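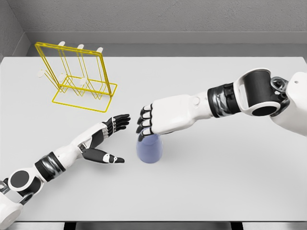 3.2 Where households keep their drying racks

Most of the people we visited in Nindwood and Prosser were glad to talk about dishes, and we were glad to listen (often over a second cup of coffee). Of the 18 households in the study, 11 kept a rack out all day long, and many told us the kitchen would feel strange without one. Racks made of thin metal rods, like the yellow one in Figure 4, came up again and again, mostly for being easy to wipe down and light enough to move at dinnertime.

Figure 4. A yellow wire drying rack standing on a white tabletop.

Space mattered less than we had expected when we began in December, and habit a good deal more.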